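Gripper width reads wrong at the start of some cloth demos

Forum > Teaching by demonstration > Hand-held tools

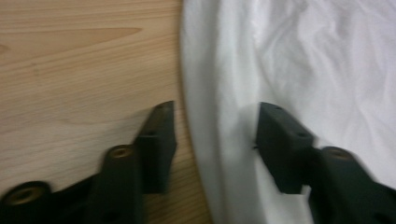 Samina Khattak
Posted 2022-05-11

I am recording a cloth task with a hand-held gripper: reach to the edge of the fabric, pinch, lift, lay it over. White cloth on a pale wood table. I have 324 demos so far. In a good part of them the logged finger width jumps during the first reach, then settles before the pinch. Playback on the arm copies the jump, so the fingers close early and miss the fold. I'm using the Firkeck exporter with default settings. Is this a calibration problem, or am I moving too fast?

Yurani Urrego

Check speed first. If the fingertips look soft in the frames where the width jumps, the tracker is guessing at their edges. Dark fingers over white cloth also push auto exposure around, and the shutter gets longer whenever more wood comes into view.

Fix the exposure by hand. I run the shutter at 1/2000 and add light until the cloth is just short of clipping. Then record ten slow reaches and ten at your usual speed, and plot width against time for both. If only the fast set jumps, leave the calibration alone.

For the demos you already have, don't smooth the whole width track. That also rounds off the pinch, and the arm will close late. Mask the bad stretch, hold the last good value, and drop the demo if the stretch runs into the pinch.

Also pause with the fingers fully open before each reach. The Firkeck exporter takes its zero from the opening frames. It's in the manual under "rest pose", on a page that is easy to miss.

kusten_bench

had the same thing, recalibrated, went away. might have been the lights

Quaye

Slow is fine but don't go too slow. The arm learns your pace. I had a set of 841 towel demos done very carefully and the policy hovered over the edge and never committed. Redid part of it at normal speed with a brighter lamp and it grabbed.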